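Home | Governance | Meetings | Minutes | Open Events | Contact

Print this page | E-mail this page

Published in August by the Clerk to the Governors

FLEVSTEAD COLLEGE OF FOOD AND LAND SKILLS

Curriculum and Premises Sub-Group: Minutes of the meeting held in the Owusu Room at 4.30 pm

Present: the Chair; the Vice-Chair; four governors; the staff governor; the student governor.

In attendance: the Principal; the Head of Engineering; the Head of Catering; the Estates Manager; the Clerk.

1. Apologies and declarations

1.1 Apologies were received from one governor and were accepted.

1.2 The staff governor declared an interest in item 4 as a member of the teaching team in Engineering. It was agreed that the staff governor could remain for the item and take part in discussion.

2. Minutes of the previous meeting

2.1 The minutes were agreed as a correct record, subject to the correction of "Brosuso Lane" to "Brosuso Road" at paragraph 5.3.

3. Matters arising

3.1 Cold store door. The Estates Manager reported that the new seal had been fitted. The invoice, for £466, was within the sum approved.

3.2 Bus shelter. No reply had been received from the council. The Clerk was asked to write again.

4. Robotics open day and demonstration

4.1 The Head of Engineering presented a written report on the open day, which had been circulated with the papers. The event had been held in the Bretar Building from 10 am to 3 pm, with a private viewing for governors and local employers at 9 am.

4.2 Attendance was recorded at the door as 400, including school parties. The sub-group noted that the safe limit for the ground floor of the Bretar Building was 30 persons in the demonstration room at any one time, and that timed tickets had been used to keep within it. The Vice-Chair asked whether any visitors had been turned away. The Head of Engineering replied that none had, although the queue had reached the main entrance shortly before noon and staff had moved part of it into the refectory.

4.3 The programme consisted of a short talk, a demonstration of the handling of fresh produce by robot arm, and a session in which visitors could put questions to second-year students. The produce had been supplied by the Catering department and included tomatoes, aubergines and cucumbers.

4.4 The Head of Engineering explained that vegetables had been chosen in preference to the blocks used in earlier years. They varied in shape and surface, could be marked by too firm a grip, and were of direct interest to the growers and packers who employed many of the College's leavers. The view from the camera beside the gripper had been shown on a large screen during each demonstration so that visitors at the back of the room could follow the work.

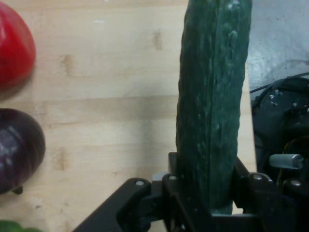 Cucumber held upright in the gripper, as seen from the arm. Bretar Building demonstration room.

4.5 A governor who had attended the private viewing commented that the arm had worked more slowly than expected and asked whether this reflected the age of the equipment. The Head of Engineering advised that the speed had been limited on purpose as a condition of the risk assessment, and that the same limit applied in ordinary teaching.

4.6 The student governor reported that students had valued the chance to speak to employers but had found the refectory noisy. It was suggested that a separate classroom be set aside for conversations of this kind in future.

4.7 The Head of Catering asked that notice of the produce required be given earlier. The order had been placed with the kitchen two days before the event, and cucumbers of a suitable size had been difficult to obtain. The produce used had been entered in the kitchen records as unfit for service after handling and sent for composting.

4.8 The Principal reported that the total cost of the open day was £1,352, met from the outreach budget. This covered printing, signs, additional cleaning and refreshments. Staff time was not included. Members asked that staff time be shown in future reports, and the Principal agreed to this.

4.9 Members discussed whether the demonstration should be repeated at the autumn event for parents. Some were in favour of a shorter version in the main hall. The Estates Manager advised against moving the equipment, which would need to be set up and checked again in each new location, and pointed out that the hall floor was uneven near the stage. After discussion the sub-group preferred to keep the demonstration in the Bretar Building.

RESOLVED:
(a) that the report be received, and that the thanks of the sub-group be passed to the staff and students concerned;
(b) that the demonstration be offered again in the autumn, with timed tickets;
(c) that a classroom be reserved for employers and students;
(d) that orders for produce be placed with Catering no less than ten working days in advance.

Action: Head of Engineering; Estates Manager

5. Premises

5.1 The Estates Manager tabled the summer works list. Repairs to the glasshouse vents would be completed before the start of term. Painting of the north corridor had been put back to the half-term break.

5.2 A governor asked about the lighting in the Brosuso Road car park. The Estates Manager confirmed that two lamps were out and that parts were on order.

6. Curriculum

6.1 The Principal reported that the new unit on automation in packing and storage would be taught to both Engineering and Catering students from September. The scheme of work was noted. Members asked to see student feedback at the spring meeting.

Action: Principal

7. Any other business

7.1 The Clerk reminded members to return their training records.

8. Next meeting

8.1 To be held in October at 4.30 pm in the Owusu Room.

The meeting closed at 6.05 pm.

Print this page | E-mail this page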